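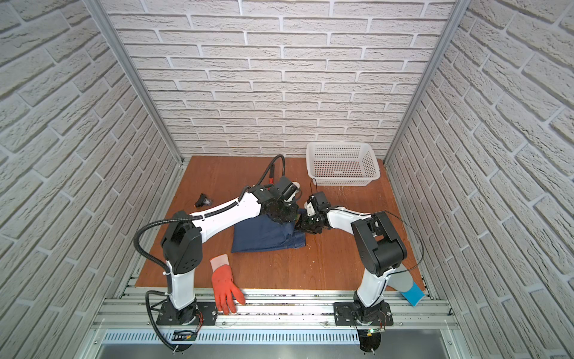 Lungu Bindery Supplies makes and sells adhesives, board and spine linings for hand and short-run bookbinding. The company is registered in Grelbridge and has a second site, used for storage and dispatch, in Stadbridge.

## What we make

Our main product is Eseo, a starch paste supplied as a dry powder in 80 g sachets and 1 kg tubs. It is mixed with cold water, left to stand for 14 minutes and then heated until it turns from milky to translucent. Once mixed it keeps for three days in a refrigerator. We don't add preservatives. Customers who need a longer working life usually blend it with our PVA, and a table of tested ratios is printed inside the lid of each tub.

We also cut greyboard to size. Boards are supplied with the grain running parallel to the spine unless the order states otherwise. Tolerance is half a millimetre on either dimension. Spine linings are sold by the metre in mull, jaconet and unbleached linen.

## Testing

Each batch of paste is checked for viscosity, pH and peel strength before it is released. Peel tests are done on paper to board, cloth to board and leather to board. Samples are conditioned overnight and pulled the next morning. Batch records are kept for ten years and can be requested by quoting the number stamped on the base of the tub. The oldest batch still on file is 3949.

## People

The company was started by Viorica Avram, who trained as a paper conservator and still sets the paste formulations. Production and testing are in Grelbridge. Orders, returns and trade accounts are handled from Stadbridge.

## Trade accounts and visits

Trade accounts are open to binders, libraries, archives and colleges. We currently supply 76 account holders. The minimum trade order is one carton, mixed if required.

The counter at Grelbridge is open on Thursday from 9.30 am to 4 pm for collections and board offcuts. Offcuts are sold by weight and can't be reserved. The Stadbridge site has no counter. We close for stocktaking in the first week of January, and orders placed then are sent out the following week.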